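Herkholm V34 Vegetable Slicer Review

4 min read

The Herkholm V34 is a hand-operated slicer with a fixed steel blade, a thickness dial and two julienne inserts. I used it from June on, mostly for kohlrabi, fennel and black radish. The comparison unit was a Strickland flat slicer that I have owned for years.

Thickness. The dial has eight stops. The lower four are accurate. At the upper end the ramp sags slightly under firm pressure, and slices from a large kohlrabi came out thicker in the middle than at the edges. On fennel the effect is too small to matter.

Blade. It arrived sharp and is still sharp enough for radish. It can't be removed without a hex key, and the key isn't supplied. The Strickland blade lifts out by hand.

Inserts. The fine insert works well on carrots and poorly on anything fibrous. Celery root leaves threads behind the teeth, and these have to be picked out with a brush before the next pass. The coarse insert has no such trouble.

Hand guard. The pins are short. The last half inch of any root is lost, or goes in the stock pot. Round vegetables need a flat cut on one side first, or they rotate under the guard.

Cleaning. Rinse at once. Dried starch under the dial is hard to reach. The manual allows the top rack of a dishwasher, but I washed mine by hand.

Weight is 519 grams with one insert fitted. The feet grip a dry counter and slide on a wet one.

I would buy it for salads and quick pickles. For gratins, where even thickness counts, the Strickland is the better tool.

Ewurabena Frimpong
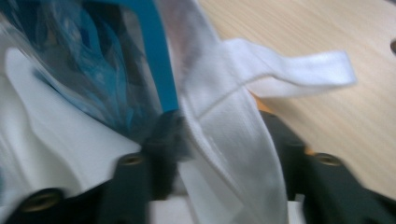
Spare inserts are sold in pairs only, so replacing a worn fine one means paying for a second coarse one too.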